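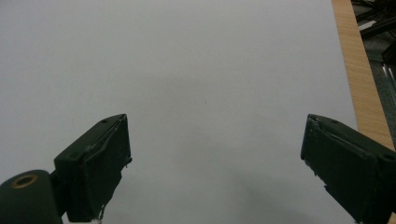

Write the Wear Limit Into the Standard

Last updated: October

Most written rules for hand-held gripper work cover calibration, file naming and operator breaks. Few of them say when a finger is too worn to use. I think this is the largest gap in current practice, and it is cheap to close.

A pair of fingers with scuffed front faces and ragged edges still opens and closes. It passes a function check. What changes is the contact surface, and the contact surface decides how a thin or smooth object behaves when it is gripped. Two sites can follow the same procedure to the letter and record different grasps, only because one has fresh faces and the other does not.

The draft we use at Pollmont, adapted from the Ellery handling guide, has 7 pages on data storage and one line on fingers: "Replace when damaged." Damaged is not a limit. One operator reads it as cracked, another as scratched. A usable rule names a face, a method and a number. Ours should call for inspection of both front faces every 215 grasps, against a reference photo, with the result logged even when nothing has changed.

Tape and other loose material need their own clause. Strands that hang from a finger can enter the camera view or catch on the object. The rule should be plain – trim or remove before the session starts, never during it.

The usual objection is cost. Joltix and Radent both supply spare fingers in pairs, and a swap with a new zero check takes us 90 seconds. Against that, we had to re-label 1788 recordings last year when finger condition could not be established. No spare part costs that much.

A second objection is that wear is realistic, and that a policy trained only on clean fingers will fail on old ones. I accept the point. It is an argument for recording the wear state with each session, and a site that wants worn fingers in its data can then ask for them by grade. Pollmont votes on the revised draft on Saturday, and the inspection clause is still marked optional. It should be mandatory.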